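**Aluminum extrusion framing** (also *slotted profile*, *rail*, or, in workshops where somebody's toddler has visited, *the big metal toy*) is a method of building frames, benches, carts and enclosures from straight bars of aluminum joined with bolts and brackets. It is common in laboratories, light factories and home garages. It is usually chosen because it can be taken apart and rebuilt at any time, a property most owners admire for years without using.

## Material

The bars are made by pushing heated aluminum through a die, much as pasta is made, though with more paperwork. The typical cross-section is a square with a groove along each side. A specially shaped nut sits in the groove, a bolt pulls it tight, and the bar is held by friction and the builder's optimism. No welding is needed. Bars are sold in long lengths and cut to order or on site with a miter saw, the second option being cheaper and a great deal louder.

Most profile is given a clear anodized finish and stays silver. Black is available at extra cost and shows every scratch.

## Use in rooms

A frame begins as a modest thing, often a stand for a monitor. Because anything can be bolted to a groove, things are. Lights go up first, then shelves, then a power strip, and eventually the frame has uprights, crosspieces and a roof, and people start calling it a cell. Several cells side by side will turn an ordinary room into a set of smaller rooms with no walls.

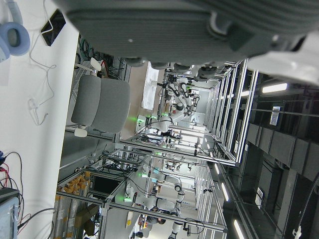 *Silver aluminum extrusion frames filling the middle of a workroom. An office chair and a white wire rack with coiled cables stand between the table and the frames.*

Furniture inside and around such frames follows a fairly stable pattern. Conventional tables survive at the edges of the room, where they collect phones, chargers and headphones. Office chairs circulate freely. Bins are stacked wherever the framing allows, and a cardboard box will be present at all times, whatever the tidiness policy says.

Cable storage is the subject of mild dispute. One school coils everything by color and hangs it on a rack. The other leaves cables where they were last used, on the argument that they will be needed there again. In her handbook *Straight Bars, Crooked Rooms*, Reiko Ikeda sides with the rack but concedes that in 13 workshops she visited, only 2 had a rack with any free space on it.

## Use in conveyors

The same kind of material appears along the sides of many small belt conveyors. A rail on each side keeps the machine straight and gives the installer somewhere to fasten guides, sensors and legs. The belt runs between the rails over a bed or a set of rollers, looping around a pulley at each end. Green is a traditional belt color. Explanations for this vary from supplier to supplier and are delivered with equal confidence.

Rails outlast belts by a wide margin. A belt is a consumable part, although it is seldom budgeted as one, and it usually shows its age on the surface well before it fails. Coatings rub thin, edges fray against a guide set too close, and spilled adhesive leaves marks that no solvent fully removes. A pale area on a dark belt may have several causes, and an inspector is expected to stop the drive and feel the surface before offering an opinion. The opinion is often offered first.

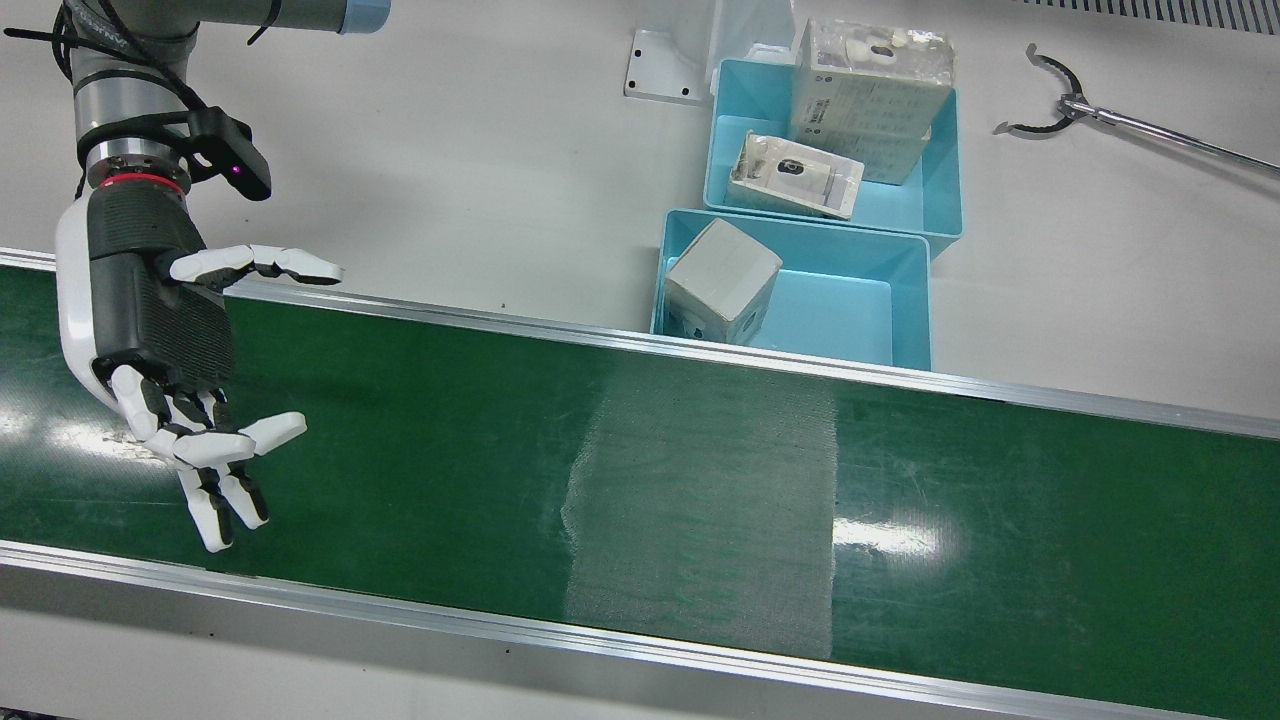 *Dark green conveyor belt between aluminum side rails. The worn patch, lighter and fabric-like in texture, spans the full width of the belt.*

A belt that wanders toward one rail is corrected by small adjustments at the end pulley, with time allowed between them for the belt to respond. Brijesh Agarwal's maintenance notes for the Frei bench conveyor put the waiting period at 3 full turns of the belt. The notes add, in capitals, that this means 3.

## Joints and hardware

The chief varieties of fastener are:

- **Drop-in nuts**, which enter the groove anywhere and sometimes leave it the same way.
- **Slide-in nuts**, which enter only at the end of the bar. A builder generally remembers this after both ends have been closed off.
- **Corner brackets**, strong and visible.
- **End fasteners**, hidden inside the profile and favored by people who photograph their benches.
- **Plastic end caps**, which have no structural role and are the first item to run out.

Profiles from different makers look interchangeable. The Dekovance and Prurer ranges share outer dimensions but differ slightly in the groove, so that nuts from one fit the other almost perfectly until tightened. Mixed stock is therefore kept in separate drawers, or said to be.

## Tidying and reuse

Dismantled bars are rarely thrown out. They are stood in a corner, longest at the back, and drawn on for later projects, each of which requires a piece slightly longer than any available. Anayeli Manríquez recorded the contents of one such corner each March and found 14 offcuts too short for any shelf in the building, all of them labeled "keep."

## See also

- Pegboard
- Belt tracking
- Hex key (missing)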